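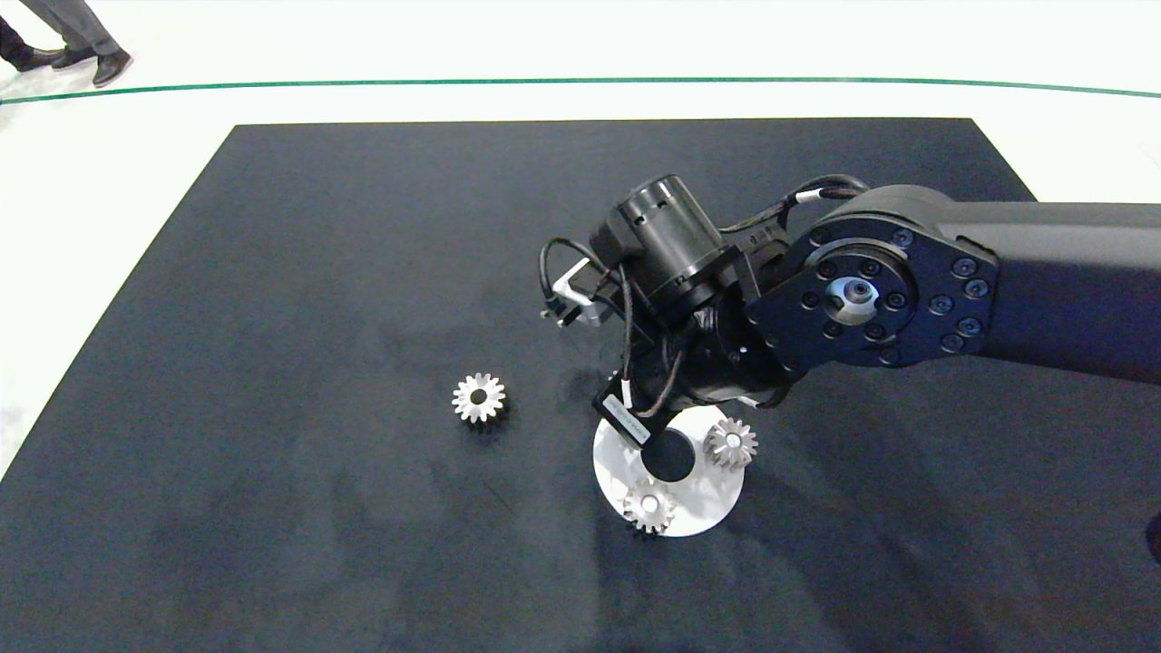 3/27/21

Good session with the sourdough rye today, maybe the best one yet! Writing it down while the crust is still crackling, and because Suqin wants the numbers before she starts her own batch.

**Starter**

The Kobori jar (the old culture Birdie brought in) is so much livelier than the Drelten one. Same flour, same shelf, same feeding, and the Kobori was up over the rubber band while the Drelten was still thinking about it. I used the Kobori for everything. The smell has changed too, less nail polish and more green apple, which I take as a very good sign. Kartini says hers went the same way once she stopped feeding it white flour and gave it only rye. I'm a convert.

**Dough**

- 1000 g flour in total, mostly whole rye with a bit of bread flour for manners
- 90 g starter, straight from the jar at its peak
- salt as usual
- water by feel after the first pour (I know, I know)

Suqin, on the water: I'm sorry, I did mean to weigh it. I started with the amount on the card and then the rye drank all of it and sat there like modeling clay, so I kept adding splashes until it looked like wet cement. It was wetter than last time for sure. Next time the jug goes on the scale before AND after and we get a real figure.

No kneading. I stirred it with the big spoon until my arm gave up, scraped down the bowl, covered it, walked away. Rye really doesn't want kneading, it just gets gluier and madder. Ezekiel still does folds on his and I can't see that it does anything for the crumb, though he gets a prettier top than I do, so maybe there's something in it. We should bake one of each side by side.

**The scald**

This was the new part and I'm thrilled with it. Took some of the rye out of the total, poured boiling water over it, stirred like mad and left it wrapped in towels overnight. In the morning it was dark and glossy and tasted like malt candy, with no sugar in it at all! Remedios told me this would happen and I only half believed her. She also said to let it cool all the way before it goes anywhere near the starter, so I did, even though I was itching to get going. I checked with the probe and then with a finger, and waited a bit longer anyway.

Things I want to try with the scald:

- coarse rye in place of fine
- caraway in with the flour before the water goes on
- a pinch of the toasted malt Birdie has in the tin marked Gamus (is that still good? the lid was loose)

**Proof and bake**

Shaped with wet hands into 2 pans. Smoothed the tops with the back of a spoon and dusted them with rye so I could watch for cracks, which beats the poke test for this kind of dough by a mile. When the flour looked like a dry lake bed, in they went.

Oven note for everybody: the Hukeck runs hot at the back left corner, still. The loaf on that side came out noticeably darker and I turned them late. Turn them at the halfway point! I've put a strip of tape on the door as a reminder. I started high and dropped it to 362, an odd number, but that's where the dial lands if you stop at the notch and it has been working nicely, so I'm leaving it alone.

I took the pans out and put the loaves back in bare for the last stretch to dry out the sides. That fixed the gummy edge we had on the previous batch. The bottoms sound hollow. The dark one split along one long side, so it probably wanted a few more minutes of proofing, or I packed it too tight in the corner.

**Tasting**

Supposed to wait a full day before cutting. I cut the heel off the dark one after lunch, purely for research. Crumb a bit sticky on the knife, which is my own fault for being impatient, but the flavor is wonderful: sour at the front, then sweet, then a long toasty thing that hangs around. Kartini had hers with butter and salt and went back for another. The second loaf is wrapped in a linen cloth in the bread box. PLEASE don't cut it until tomorrow, I want to see how the crumb sets.

**To do**

- feed both jars, keep the Drelten going a while longer in case it perks up
- more whole rye, we're down to the bottom of the bin
- ask Remedios if her scald goes longer than one night
- copy the August notes into this book, since that was the batch with the good open crumb and the page is coming loose
- Ezekiel to bring his narrow pans so we can compare folds against no folds
- weigh the water!!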